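About Arkbridge

Arkbridge is a technical translation firm based in Dridavville. We translate and typeset operating manuals, safety data sheets and parts lists for makers of pumps, valves and heating plant. The firm was formed by the merger of Zistbridge and Kao, and both client lists are still served from the same office.

Each text is translated by one linguist and checked by a second. Terms are held in a separate glossary for every client - the largest has around 400 entries - and changes are agreed in writing before use.

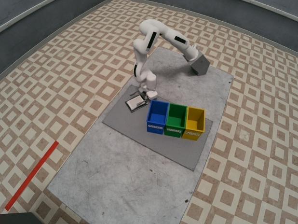 Files are accepted in most common layout formats. Jobs of up to 44 pages are normally returned within three working days; longer manuals are quoted separately. The office closes for the last week of December.

Arkbridge, Unit 101, Dridavville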